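印刷する | このスレッドをメールで送る

トースターオーブンで焼く食パン、予熱は必要か

投稿者:Siham Sleiman
10月に引っ越して、台所が狭くなったので大きいオーブンを手放しました。今は小型のトースターオーブンだけです。食パンを毎朝焼いていますが、表だけ焦げて中が冷たいことがあります。冷凍した6枚切りを凍ったまま入れています。予熱したほうがいいのでしょうか。説明書には特に書いてありません。

投稿者:Rizal Saragih
予熱は要ります。うちは空で2分回してからパンを入れます。庫内が冷えたまま焼くと、焼き上がるまでに水分が抜けてパサパサになります。

投稿者:Danang Menon
反対意見です。冷凍パンなら予熱なしで入れたほうが、温度が上がる間に中が解けます。予熱してから凍ったパンを入れると、表だけ先に焦げます。質問者の症状はむしろそっちでは。

投稿者:Siham Sleiman
予熱はしていません。書き方が悪くてすみません。機種はAvsideの小さいもので、ワット数の切り替えはなく、タイマーだけです。

投稿者:Danang Menon
失礼しました。予熱なしで焦げるなら、ヒーターとパンが近すぎるのだと思います。山型のパンは上が当たりそうになります。途中でアルミホイルをかぶせてみてください。ただしホイルがヒーターに触れないように。

投稿者:Ningsih Pelupessy
冷凍のままにこだわらないなら、寝る前に冷蔵庫へ移しておくのが一番簡単です。朝には解けています。それと置き場所の話ですが、狭い台所だと壁にくっつけて置いていませんか。説明書に必要なすき間が書いてあるはずです。うちの実家は棚の中に押し込んでいて、棚板が茶色くなりました。焼きむらとは別の話ですが念のため。

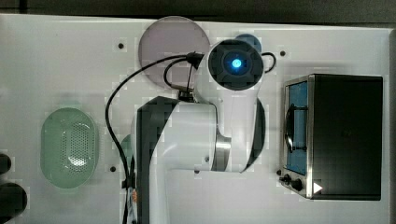 トースターオーブンは右、水切りボウルは左。

置き方はこのくらい余裕があると使いやすいです。横に調味料や布巾を並べると、扉を開けるときに邪魔になります。

投稿者:Siham Sleiman
壁にほとんどくっついていました。今日ずらします。ただ、そうするとまな板を置く場所がなくなります。

投稿者:Akinyi Mushi
まな板は流しに渡して使えばいいと思います。Wijayaという店で伸縮式の水切りラックを買って、その上で切っています。3350円でした。少しぐらつくので、かぼちゃは無理です。

投稿者:Rizal Saragih
話を戻すと、私はやはり予熱派です。冷凍でも、霧吹きで軽く湿らせてから予熱した庫内に入れれば中まで温まります。毎朝これでやっていて困ったことはありません。

投稿者:Danang Menon
それはRizalさんの機種に温度調節があるからでは? タイマーだけの機種だと、続けて使ったときにサーモスタットが働いてヒーターが切れることがあります。予熱したつもりでも、肝心なときに火が入っていない。うちのGrokexがそうで、2回目のパンはいつも白いです。

投稿者:Rizal Saragih
うちは温度調節つきです。100度から設定できます。タイマーだけの機種は使ったことがないので、そこは分かりません。でも連続で焼いて白くなるのは、機種の問題であって予熱の問題ではないでしょう。

投稿者:Akinyi Mushi
電子レンジがあるなら、先に弱で少しだけ解かしてから焼くという手もあります。長くかけると固くなるので短めに。私は電気代も気になるので、予熱はしません。

投稿者:Danang Menon
レンジは耳が固くなるので好きではないです。好みですが。

投稿者:Ningsih Pelupessy
パンくず受けの掃除もしたほうがいいです。くずがたまると焦げて、パンに煙のにおいがつきます。冷めてから引き出して、乾いた刷毛で落としています。

投稿者:Siham Sleiman
報告です。夜のうちに冷蔵庫へ移したら、予熱なしで中まで温かくなりました。焦げも減りましたが、奥のほうがまだ濃いです。途中で前後を入れ替えています。冷凍のまま焼くときはホイルも試します。くず受けは引き出したらかなりたまっていました。

投稿者:Rizal Saragih
奥が濃いのはどの機種でも多少あります。厚切りにすると目立たなくなるかもしれません。

投稿者:Siham Sleiman
次は4枚切りを買ってみます。ラックの店は通販もありますか。

投稿者:Akinyi Mushi
通販はないと思います。幅が70センチまで伸びるので、流しの寸法を測ってから行ってください。

印刷する | このスレッドをメールで送る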